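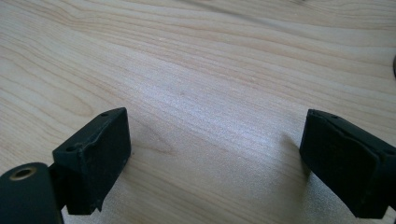 Light wood with a wavy grain. The pale patch in the middle is glare.

Section 4: Getting the Table Ready and Putting On the First Coats

Last updated 2018-09-15

If you've come straight here from the parts list, go back and do Section 3 first (taking off the old finish), or none of this will stick. I'll wait. If your wood is bare, you're in the right place.

I wrote this guide for the Clutby tabletop finish kit because the leaflet that comes in the box is one folded sheet, and half of that is the warranty. I've used the kit on my own kitchen table, two desks and a hall bench, and I've made pretty much every mistake you can make with it. The bench I had to do over. So these are the steps the way I do them now, with the box instructions folded in where I agree with them.

One thing about names before we start. The kit calls the first liquid Direl and the second one Ravunura. Direl is the thin one that soaks in. Ravunura is the thicker one that sits on top and gives you the hard surface. The cans are the same size and the labels are nearly the same color, so I put a strip of masking tape on the lid of each and write FIRST and SECOND on it with a fat marker. Do this now, before your gloves are on.

4.1 What you need within reach

From the kit:
Direl base oil
Ravunura top coat
The two foam pads
The gray scrubbing pad
The small measuring cup

From around the house:
Old cotton T-shirts cut into squares (more than you think)
A sanding block with medium and fine paper
A vacuum with a brush end
Mineral spirits
Nitrile gloves
A metal bucket with a lid, filled partway with water
A desk lamp or a work light you can set down low
Something to raise the table if you're doing the legs too

Skip the paper towels. They shed, and you'll be picking fuzz out of the finish with tweezers at bedtime. I have done this.

4.2 Setting up the room

1. Pick a room where you can open a window and where people won't be walking through. A garage is fine as long as it isn't freezing. I tried to do a desk in my garage in January and the oil went thick as syrup and stayed tacky for days.

2. Sweep or vacuum the floor, then leave the room alone for an hour so the dust can settle. Go have lunch.

3. Put down a drop cloth. An old bedsheet works, but put plastic under it, since the base oil goes right through cotton (ask me about my floor).

4. Turn off any fan that blows across the table. You want fresh air, but you don't want a breeze carrying dog hair onto wet finish.

5. Move the lamp so it shines across the wood from one side, down low. Overhead light hides scratches. Light from the side shows them all, and it's a little depressing the first time, but stick with it.

CAUTION: Direl and mineral spirits both give off fumes that can catch fire. No candles, no space heater, no pilot light in the same room. If you have a gas water heater in the garage, work somewhere else.

4.3 Sanding

Check what your table is made of before you pick up the paper. Look at the edge. If the lines on the top carry on down over the edge like the end of a board, it's probably solid wood and you can sand with a clear conscience. If you can see a thin skin on top of something else, that's veneer, and veneer can be scary thin. On veneer I skip the medium paper and go straight to fine, by hand, with hardly any pressure. If you can't tell, treat it as veneer.

1. Wrap the medium paper around the block and sand along the grain. Long strokes, end to end, overlapping a bit each time. Wavy grain makes people want to follow every curve. Don't bother! Just go in the general direction the lines are running and you'll be fine.

2. Keep the block flat when you get to the edges. It's so easy to let it tip over the side and round off the corner, and then that corner never quite matches the others.

3. Vacuum the whole top with the brush end.

4. Switch to fine paper and do it again, lighter this time.

5. Vacuum again, and get the underside of the edge too. Dust hides there and comes out to greet you as soon as you bring a wet rag near it.

6. Dampen a T-shirt square with mineral spirits and wipe the top down. While it's wet, crouch down and look across the surface with the lamp on. Any scratches or leftover glue will show up clearly. Circle them lightly with pencil, let the wood dry, and sand those bits out along with the pencil.

NOTE: Light woods are less forgiving about dirty hands. Once you've wiped the top down, keep your gloves on and keep the coffee in another room. I set a mug on a bare desk once and I can still find the ring if I go looking for it.

NOTE: If you see a shiny spot after sanding, move your head. If the shine moves with you, it's only the light bouncing. If it stays put while the wood near it looks dull, there may be old finish left, so go back to Section 3 for that spot.

4.4 A test patch (please do this)

I know. You're all set up and you want to get going. But Direl darkens everything at least a little, and on pale wood it can turn things warmer and yellower than you might want.

1. Pick a spot on the underside of the top, and sand it the same way you sanded the top. If you skip the sanding, the color won't match and you'll have learned nothing.

2. Wipe on a little Direl, wait 13 minutes, and wipe it off.

3. Come back the next day and look at it in daylight.

If you like it, carry on. If it's too yellow, you can mix in some of the Chraibi white tint, which is sold separately. Start with tiny amounts. The tint is strong, and it sinks to the bottom of the cup, so keep stirring the whole time you're using it. I didn't stir enough on the hall bench and ended up with one end whiter than the other. That was the one I had to do over.

4.5 First coat: Direl

1. Stir the can slowly with a flat stick. Don't shake it, or you'll be fighting bubbles.

2. Pour a small amount straight onto the middle of the table. It feels wrong, but it's much easier than dipping the pad.

3. Spread it with a foam pad, working along the grain and out toward the ends. You want the wood evenly wet with no puddles. If an area goes dull and thirsty right away, give it a bit more.

4. Do the edges last, with whatever is left on the pad.

5. Leave it for 13 minutes. Set a timer! This is the same wait as the test patch, and it matters that they match.

6. Wipe everything off with clean T-shirt squares. I mean everything. Press fairly hard and change squares often. When you think you're done, take a fresh one and go over it once more. If oil stays on the surface it turns gummy, and then you'll be scrubbing it off with mineral spirits.

7. Check again after half an hour. Some woods let little beads of oil back out of the pores, and you'll want to wipe those away before they set.

8. Let it dry overnight at least. I give it a full day.

WARNING: Oily rags can heat up and catch fire all by themselves. This is real. Never wad them up and toss them in the trash. Drop each one in the bucket of water as you finish with it and put the lid on at the end. After that, call your town's waste line and ask where they want them. Mine takes them at the same place as old paint.

4.6 Top coats: Ravunura

The box says two coats. I do 4 on a table that gets eaten at, and two on anything else. They're thin coats, so it goes faster than it sounds.

1. Rub the dry Direl coat lightly with the gray pad, along the grain, then vacuum and wipe with a dry square.

2. Pour Ravunura into the measuring cup. Don't work out of the can, or you'll carry dust back into it and the last coat will be gritty.

3. Dip the edge of a clean foam pad and pull it from one end of the table to the other in a single pass. Lift off at the end, go back, and start the next pass so it just overlaps the first.

4. Don't go back over it. You'll see a streak and want to fix it, and it'll be worse. Most streaks level out while your back is turned, and the rest come off with the gray pad before the next coat.

5. Wait 9 hours between coats. In damp weather, wait longer. If the pad drags or the dust comes up in little rolls when you rub it, the coat isn't ready.

6. Repeat until you've done all your coats. Don't rub down the last one.

4.7 Before you use the table

It'll feel dry the next morning and you'll want to put everything back. You can set light things on it after a couple of days if you put them down gently. Hold off on hot dishes, wet glasses, tablecloths and anything with rubber feet for as long as you can stand to. Rubber feet are the worst of the bunch, as they can stick to a young finish and leave a little round mark when you pull them up.

For cleaning, use a soft cloth with plain water and a drop of dish soap, then dry it. Stay away from spray polish, especially anything with silicone, or you'll have trouble getting another coat to stick later on.

If you have leftover Ravunura, press the lid down tight and store the can where it won't freeze. Leave the tape on the lid so you'll still know which can is which when it's time for the touch-ups in Section 5.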